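4. Setting up the Mirley passing rebounder

For off-ice use or on ice. One player or 2.

1. Unfold the legs, push until both pins click.
2. Lay the base flat. On ice, screw in the 3 spikes by hand - no power drill.
3. Hook the bands on, bottom one first. Same tension both sides or the puck comes back crooked.
4. Stand 24 feet back for the first passes. Move in once you've got the feel.

Note: bands are stiff out of the box. Give them 200 passes or so before you adjust anything. 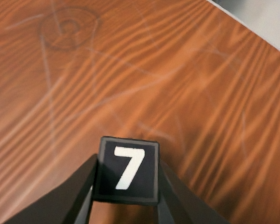
5. Forehand first, then backhand. Soft hands, blade tilted over the puck.
6. For one-touch drills turn the base slightly so the return goes to your front foot. Tighten the side knob agian after turning.
7. Done? Unhook the bands, top one first. Dont store it under tension.

Caution: no slap shots. The bands aren't made for it and the puck will come back high. Helmet and gloves on, even in the driveway.

Caution: keep people out from behind the unit. Pucks do go over.

Worn band - replace both, never just one. Order the Vundham set, the older Heiskanen bands are too short for this base.

Section revised August, R. Dagdag

Related
- Skotilby shooting pad: cleaning and joining tiles
- Stickhandling drills for small spaces, by Colette Pichon
- Replacing base spikes

Contact | © Mirley Training Gear | Back to top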